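Hendis Tabletop Arm: Open Demonstration

Prudgate, Hall 5, April
Session length: 30 minutes
Contact: Kasun Talukder, Burkeo

The Hendis is shown running a beverage routine under the Moon controller. Visitors may ask for the cycle to be paused at any step. 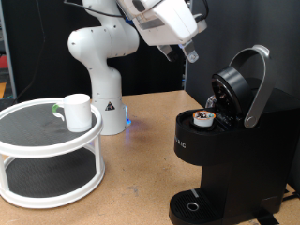
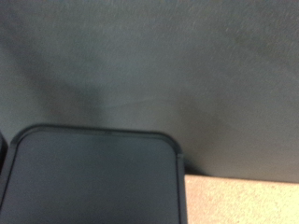

Burkeo supplies the arm with the controller and one set of fingers. Floor mounting is quoted separately. With the coffee maker's lid raised, as in the first picture, allow clearance above the handle when teaching the approach. Taught positions are stored in the controller, up to 2000 per program.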